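Clearing out the toy cars

The toy cars have been in a plastic crate under the stairs since we moved to Lovthorpe, and in June I decided that they had to come out. I'd been saying so for most of the winter. The hoover lives in the same cupboard and every time I pulled it out the crate came with it, and then there were cars on the hall floor.

They came from three places. A good part of them were mine as a child. Some were bought for my nephews when they stayed with us, and the rest came in a job lot from Constanza Tapia, who was moving to a flat and wanted them gone. I paid her £60 for the lot, which I thought was a lot at the time and still do. A few had their boxes. Most didn't.

My plan was to sort them into keep, give away and bin, and to do it in one Saturday. It took longer than that. The sorting itself was quick enough, but the cleaning was slow. Old toy cars pick up a grey stickiness in the wheel arches and along the bottom of the doors, and it doesn't come off with a dry cloth. I used warm water with a drop of washing-up liquid, an old soft toothbrush and cotton buds for the corners. Anything with paper stickers I kept well away from the water and only wiped with a barely damp cloth.

I also learnt to do it on paper. The first evening I worked straight on the kitchen table and spent longer wiping the table than the cars. After that I bought a roll of brown parcel paper and put a big sheet down first. 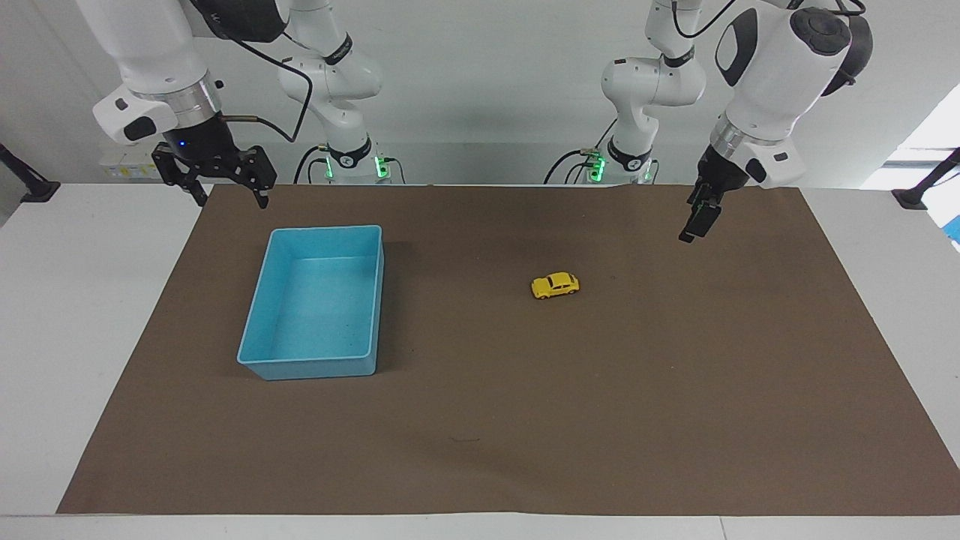
Parcel paper is cheap and it can be folded up with the dirt inside it when you've finished. Newspaper would do the same job, but the ink comes off on damp fingers and then on to light paintwork. It's also much easier to see what you're doing on plain brown. A yellow car like the little rounded one with the dark windows shows up from the other side of the room, and so does the light blue tray. Little black tyres are harder to spot on it, so those went straight into a saucer. The paper does wrinkle and get marked after a while, but I used each sheet until it was properly filthy.

The tray was for finished cars only. I made that rule after I cleaned the same van twice. It has a decent rim, so nothing rolls out if you carry it to the windowsill, and the sides are low enough to see in without bending over it.

Drying needs more time than you'd think. Water gets inside through the gap round the base, and if you put the cars away too soon the axles rust. I left mine overnight on a tea towel, wheels down, and turned them over in the morning.

Kylie Quinlan asked whether I'd repaint the chipped ones. I won't. I did one when I was younger and it looked worse than before, with a thick edge round every window.

The give-away pile has gone to Keisha Doucet for the playgroup, apart from anything with loose small parts, which I put in the bin. The keepers fit in two shoeboxes on top of the wardrobe. I still have to find a lid for the second one, and there's a bus with one wheel missing that I haven't made up my mind about.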